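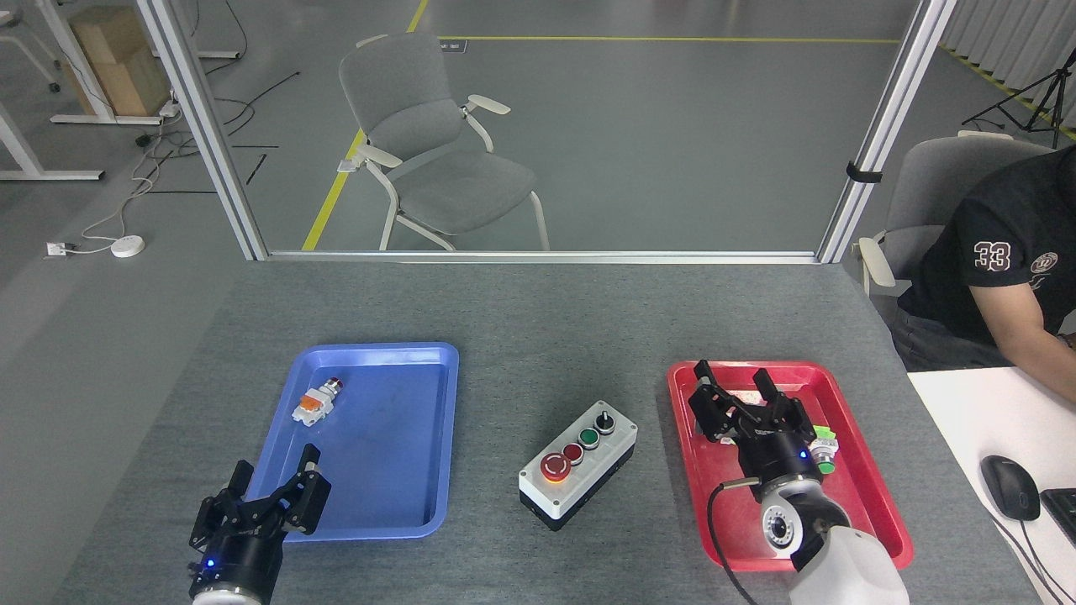
Control box between the blue tray and the red tray. September, the table by the glass wall.

1/ I promised a thread about push buttons and it became long. If you don't like push buttons, please mute me until tomorrow morning.

2/ Our shop has 156 control boxes on the list. Most of them have the same idea as this one: white top, black base, emergency stop, red button, green button, and a selector switch. They are simple things and they get very little attention until one is broken.

3/ I started to look after them in spring. Before that I was on the wiring side and I thought a button is a button. Now I have opinions about springs.

4/ First the mushroom. The big red head with the yellow ring is the emergency stop. Red on yellow is kept for this function. Please don't put a yellow ring under a normal stop because it looks nice. I have met this, in a building I will not mention.

5/ An emergency stop has to stay in when you push it. Then somebody has to release it on purpose, usually with a turn, on some models with a pull. And the release alone must not start the machine. You release, you look, and only after that you press start.

6/ I write this down since a new colleague asked me why the machine "did nothing" after he turned the mushroom back. It was doing exactly the right thing.

7/ Next, the contacts. The stop function uses a normally closed contact. When a wire falls out, the circuit opens and the machine stops. The start button uses normally open. When you mix these two blocks during a repair, the box looks perfect from outside and behaves very strangely.

8/ How I keep them apart: on our parts the closed block is red and the open block is green. Many makers do it like this, but please read the number on the side also. The numbers ending in 1 and 2 are for closed, 3 and 4 are for open. Color can fade, and in a bad light my eyes are not so good.

9/ The selector switch. Black, a rotary one, and in my experience the part which gets broken most often. People turn it with a tool, or they hang a bag on it. I replaced 8 of them this year and I believe the bag was guilty in at least half of the cases.

10/ There are selectors that stay in position and selectors that spring back. From the front they can look the same. Try it with your fingers before you mount it – it takes a moment, and it saves you from opening the box again.

11/ Now the trays. I bought plastic trays with a raised rim, blue and red. Before this I worked directly on the table, and small round parts love to roll. They always go to the edge, and then under the heaviest cabinet.

12/ My rule with colors: parts not yet checked go in the blue tray, and checked parts wait in the red one. Several people told me that it should be the opposite, or that one should be green. Maybe they are right. But everybody here knows it now, so I will not change.

13/ Only a few parts in a tray at one time. This was hard for me to learn. When I put a whole bag in, I start to compare, to dig, to move things from one corner to the other, and after one hour I don't know which ones I already tested.

14/ The gray table is a good background, by the way. White parts and black parts are both easy to see on it. On my white desk at home I lost a white lock ring for two days. It was in front of me.

15/ What I check on a loose button, in this order. Does the cap go down straight? Does it come back by itself, all the way? Is there dust or oil under the edge? Then I turn it around and look at the terminals.

16/ After this comes the meter. Beep when it should beep, silence when it should be silent. I press slowly, and I press again near the edge of the cap and not in the middle. A tired button often works in the middle and fails at the side.

17/ People press at the side. With gloves, with an elbow, with a corner of a clipboard. If you only test it nicely in the center, you test a user who doesn't exist.

18/ A question I get: is it worth it to repair these? For a single button my answer is no, take a new one. For the full box, yes. The housing usually lives much longer than the parts in it, and the holes are already where you need them.

19/ The housing also needs care. Take the seal out and look at it in daylight. If it is flat like paper or it has a crack, change it. Don't help with silicone from the tube. The next person who opens this box will think bad things about you.

20/ About tightening. The ring under the button wants to be firm. More force doesn't make it more waterproof, it makes the plastic crack. I cracked two in my first month and I still keep one in my drawer to remember.

21/ Labels! Please put labels. "Start" and "Stop" look too obvious to write, and then the box moves to another machine where green opens a gate. A label which is wrong is worse than no label, so take the old one off when you move the box.

22/ In our shop the label has the function and also the line number. The Furnmont boxes came with very beautiful engraved plates, only the text was in a language that no one on our shift can read. We covered them. I was a little sad about it.

23/ Somebody asked where I buy. Loose buttons and contact blocks mostly from Tekside, the trays from Kaczmarczyk. I am not paid by them, I even had a small fight with Tekside about a delivery. The trays are normal trays. Any tray with a rim is good.

24/ A note for those who order from a photo: check the hole diameter. The common one is 22 mm, but there are also 16 and 30. It is not a nice feeling to hold the correct color, the correct contact, the correct label, and it falls through the hole.

25/ And when you order contact blocks, order from the same series as the button. They may look like brothers and still not click together. Sometimes they click and then come off after a week of vibration. I prefer the ones which refuse right away.

26/ The order on the box matters too. I like the emergency stop at one end with some free space, so that the hand finds it without the eyes. The other controls come after it in one line. When everything is placed close around the mushroom, people become afraid to touch anything.

27/ I have seen an old box where the emergency stop was in the middle of a row. The operators made a small wall around it from cardboard, so they would not push it by accident. Very creative, and very wrong. We changed it the same evening.

28/ Cleaning. A soft cloth, slightly wet, a bit of soap. No strong solvent on the caps, they become dull and sometimes sticky. A sticky green button is annoying. A sticky red one is a serious problem, and the box should go out of use until it is changed.

29/ How often do we test? For us, the emergency stop is pressed at every start of shift, for real, with the machine ready. The complete check with opening is one time per year. Your rules can be different, so please ask the person who is responsible in your place before you copy mine.

30/ My list is on paper. I tried a spreadsheet on the computer next to the table, and it was good for searching, but I don't like to touch the mouse after I had contact grease on my fingers. Paper first, computer after lunch.

31/ On the paper I write the box number, what I replaced, and one short remark. "Selector loose." "Cap scratched but OK." The remarks are the most useful part. After more than 40 of them you begin to see that the same corner of the same hall is eating the buttons.

32/ For us it was the hall in Drarthorpe. The boxes were mounted at the height of a trolley handle. We moved them up by the width of a hand and the broken selectors became rare. I was looking for a better switch for weeks and we only needed a drill.

33/ A few answers, so I don't write the same thing in every reply.
Illuminated buttons: nice, but then check the voltage of the lamp.
Used buttons from the internet: for a hobby, fine. For an emergency stop, please no.
Painting the cap in another color: also no.

34/ Someone wants to know if orange or pink has a meaning. On the front of a control box, I don't use them. For inside parts it is the maker's own choice, as far as I know, and you need the data sheet. If you know more about this, write to me, I am curious.

35/ Next time I would like to write about cable entries and why the cable should come from the bottom. I need to take better notes first. If you have a box at work with a bad cable entry, tell me how it was mounted and what went wrong with it.

36/ Small correction to post 8: on the safety blocks we have from an older series, both types are in black housings, and only the number tells you. Thank you to the person who reminded me. I checked in the drawer and it's correct.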